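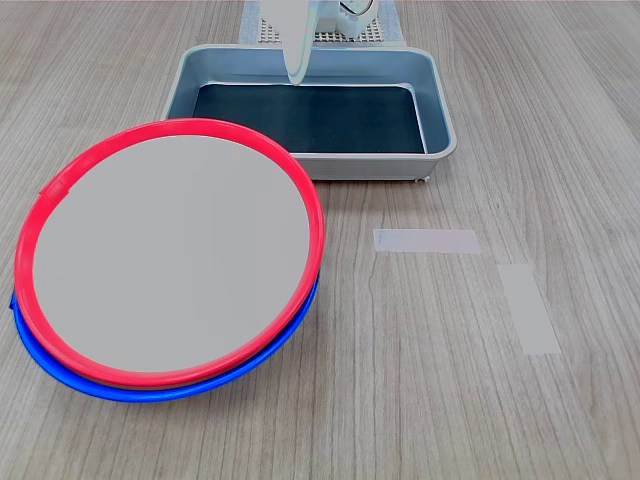
The Stisteo arm at work over a metal tray, with two of the test plates stacked on the table. Credit: Mugo Laboratory, Prevville

MUGO LABORATORY TEACHES A ROBOT TO THINK ABOUT THE NEXT MOVE WHEN CLEARING A TABLE

Prevville, Nov 27, 2019 — Researchers at the Mugo Laboratory have developed a way for a robot arm to learn table clearing from short human demonstrations, including the awkward moments when one dish is resting on another. The method, called Stisteo, is described in a paper released today, and the team is making its recorded demonstrations free to download.

Picking up a single plate from a bare table is something many robots can do. Plates that overlap, lean on something or sit tight against a tray are much harder. The rim the gripper wants may be blocked, and pulling on the wrong plate can drag everything else along with it. People deal with this without a thought, by nudging a plate sideways or lifting the other one first.

Stisteo learns those small preparatory moves. A person guides the arm through a task by hand, and the software splits the recording into short stretches, each ending at a moment when the arm makes or breaks contact with something. It then learns which stretch tends to make the next one easier. When the arm is working alone, it compares several possible moves and picks the one that leaves it best placed for what follows, even if that means putting off the grasp for a while.

The team trained the system on 161 demonstrations, gathered over about five weeks in October and early November. Two operators shared the work. Plates and trays were set down in a fresh arrangement before every recording, so that the arm could not simply memorise where things were.

"The first time it slid a plate out a little way before going for the rim, we all cheered," said Demyd Pavliuk, who leads the project. "We had never labelled that as a separate skill. It was there in the demonstrations, and the method found it. I must have watched the recording a dozen times that evening!"

The arm runs on an ordinary desktop computer and uses a plain finger gripper with no touch sensors. Pavliuk's group wanted a set-up that other laboratories could copy without a special budget, and the paper includes a full parts list and the settings used in training.

There is plenty left to do. The arm still moves slowly, and very shiny surfaces can confuse its estimate of where a rim begins. Cutlery has not been tried at all.

Reginald Boateng, who ran the comparison trials, is keen to see the method in less tidy places. "A laboratory table is kind to a robot," he said. "I want to know what happens with a sink full of breakfast things, and I think we are close enough now for that to be a fair question."

The next stage will be carried out with the Dratcombe workshop, where the group plans to add bowls and cups to the tasks and test whether skills learned with plates carry over.

Notes to editors

The paper, demonstrations and training code are available from the Mugo Laboratory website. Demyd Pavliuk and Reginald Boateng are available for interview. Requests to visit the laboratory should be sent to the Mugo press desk in Prevville.

ENDS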